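Shoaib Bhutto
February
Posted in: Workshop Diary / Homemade Robots

1/ I promised a longer thread about the hand-held grippers, so I will write it this evening in pieces. The short version: we are building a pair of grippers that a person carries in the hands, and what we record with them will later teach a small arm to do housework. The project name is Gurneck. Please do not ask me what it means, it was the name of the folder.

2/ The place is the shared workshop on Clundelard Street. I pay for one bay and I use the big corner when it is free. For this month the corner is a bedroom. We have a real bed there with a mattress and a fitted sheet, and I must say it is the best furniture in the building.

3/ Why cloth? Blocks and cups I did last year and they went well. A cup has always the same shape. A cloth has a new shape each time you let it go, and my old code was built on the idea that things keep their shape. So I threw away most of that code and started again with the hands.

4/ The first version of the tool had one motor and a trigger from a cheap glue gun. It weighed 440 grams and after 20 minutes my wrist was complaining. The second version has no motor. You squeeze, the fingers close, and a small sensor writes down how far. Much lighter, and also one thing less that can burn.

5/ The body I printed in black, with two arms that open like a V from the middle. Its pivots have round caps over them. The caps are there for the cloth: in the first week a thin towel went into an open joint and I needed tweezers to take it out.

6/ For the other side we are trying a hand with fingers, wearing a black glove. The bare fingertips were too smooth and cotton slid away from them. I tried rubber dots, then tape, then a gardening glove which was one size too big. The present glove is from a shop called Akl, and I bought 2 pairs so that I can stop thinking about gloves.

7/ Bed work from this week. The blue cloth is the one we practice with, and the gloved hand has it by the corner. The white sock on the sheet belongs to the next task.
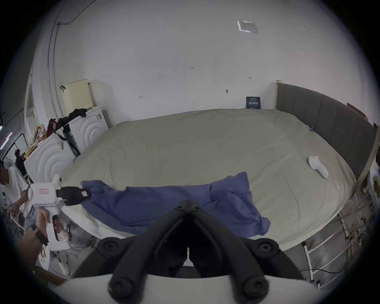

8/ What I learned about corners

Take the corner from the side and a little low, with the finger under the cloth and the thumb coming after. When I came straight from the top, the fingers pinched the sheet together with the cloth and the whole bed surface moved. A fitted sheet helps, but only when all its corners are pulled well down under the mattress.

9/ Also about corners: do not start with a neat cloth. I made 19 good recordings from a flat, tidy start and they taught the model nearly nothing, for a cloth at home is never lying like this. Now we crumple it first and drop it on the bed, and we begin from wherever it lands.

10/ Speed is my weak point. I have fast hands, and in the recordings my movement is over before anything useful can be seen. I put a metronome app on the phone for two evenings. It was very boring but my hands became slower, and they stayed slow — my family noticed it at dinner.

11/ Cables. The old tool had a cable to the laptop and I pulled the laptop from the table once. Only once, but it was enough. The new one writes to a memory card, and I empty the card before I go home. If I forget, the next evening starts with an error beep.

12/ Several people asked for the files. The printed parts I will share when the thumb piece is stronger, it cracks along the layers near the screw. I am now printing it lying on its side with thicker walls. The sensor board is a Costotari and I have no complaint about it, except the connector, which is too easy to put in backward. Mark one side with paint before you do anything else.

13/ Next is the sock. It is small and it turns around itself when you lift it. After this I want to try a pillowcase, but please do not hold me to the pillowcase.

14/ If you build something similar, write to me what you use on the fingertips. I will read all answers, a bit slowly, after work.

Recent from this author
Printing round caps that do not fall off
My glue gun trigger, a short history
Why I stopped using servo horns from the drawer
Cups, blocks and one broken plate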